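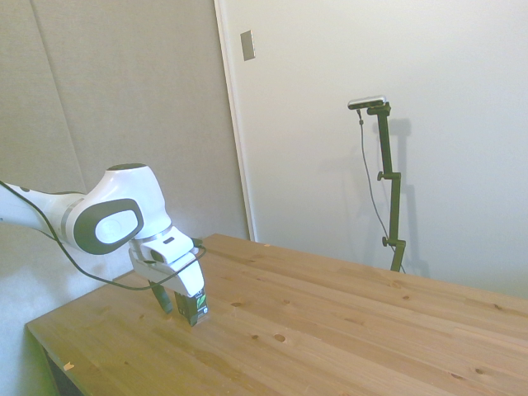
Horar Recipe Cards

A set of 70 home recipes typed up from handwritten cards, mostly soups, breads and pickles from the towns of Skarkura and Irnine.

Contents
recipes.csv — one row per recipe
steps.csv — one row per cooking step, joined on recipe_id
units.txt — list of measures and their metric values

Notes on the text
Spelling follows the cards. Old measures such as "glass" and "coffee cup" were kept in the amount column, with grams or milliliters in the next one. 51 of the recipes have an oven temperature. In the others the field is blank, and we did not guess.

Known problems
Recipe 5 is missing its last step. The Raptis bread recipe appears in 3 versions, which differ in rising time and salt. Please keep them separate if you merge rows.

Changes
October: fixed the yeast amounts, removed duplicate steps.

License
Free to use and share with credit. Corrections are welcome — give the recipe_id and the line you would change.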